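Mullura Padlock Notes
Data card and read-me, version 7

Welcome, and thank you for taking an interest in a rather small corner of the world. Mullura is a collection of notes on old padlocks, kept by Audrey-Anne Chisholm and Saturnino Bravo, with a good deal of help from Ramiro Bustamante, who owns most of the locks and has been very patient about lending them. It began as a shoebox of index cards and has grown into a table that you can open in any spreadsheet program. If you only want the table, it is in the file called locks.csv and you can skip the rest with our blessing.

What is in it

There are 169 records, one for each lock. Every record has 14 fields: a lock number, body material, shackle material, shackle position, key present, key turns, nameplate shape, nameplate text, nameplate fastening, body wear, shackle wear, date examined, examiner, and remarks. The remarks field is where we let ourselves ramble, and it is probably the most useful one if you are trying to work out whether a lock in your own drawer has a cousin in ours.

Dates are the day the lock was looked over at the bench, never the day it was made. We don't know when most of these were made, and we would much prefer an empty box to a hopeful guess.

How the fields are filled in

Shackle position has three allowed values: shut, open, and missing. We used to have "partly open" as well, but Saturnino and I (this is Audrey-Anne writing) could never agree on where it started, so in version 5 all of those became open, and anything more particular goes in the remarks.

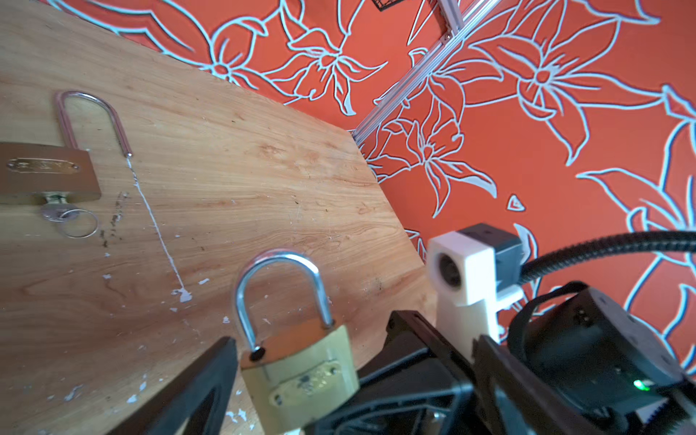
Nameplates take up more of our time than everything else put together. A plate gets a shape, a fastening and, if we are lucky, a text. For shape, please describe the outline and leave the lettering out of it entirely, even if the lettering is lovely. Fastening is usually rivets, and we write down where they sit as you face the lock, so the brass one with the tall silver shackle goes in as "slanted, rounded ends, two rivets, lower left and upper right." The raised characters get the value "unread" until someone has made them out with a lens, and a dark smudge in the middle of a plate belongs in the remarks, in plain words. Don't scrub at it! Polish gets down around raised letters and is a misery to pick out again.

Text is copied exactly as it stands on the plate, spelling and all. Where a single letter can't be made out we put a question mark in its place. Where we have pieced together a word from a second lock with the same plate, the remarks say so and give the other lock's number.

Key present means a key that came with the lock and goes into the keyway. Key turns is a separate field, and it is only filled in by a person who has turned it. Please don't carry one over to the other. Julián Cordero found a whole run of early records where I had done just that, and he was much kinder about it than he needed to be. Those records were all checked again for version 6.

Wear is scored from 0 to 3 for the body and for the shackle separately. A brass body that has gone brown all over may still be a 0, as color alone doesn't count as wear. Scratches, dents and rounded corners do.

Known gaps

Lock numbers run up to 193, so you will notice holes in the sequence. The missing numbers belong to locks that went back to their owners before we had finished with them, and we decided against using the numbers twice. Combination locks are left out altogether. Gonzalo Quintana is building a separate table for those under the name Mollus, and it will use the same wear scores so the two can be joined.

Using and correcting it

You are welcome to copy, print, sort and share the table, and we ask only that you mention Mullura somewhere. If you spot a mistake, send us the lock number, the field, and what you think it should say. A sentence on how you know is a great help to whoever is going through the mail that evening. The next version is planned for November.

Last revised Jun 20, 2022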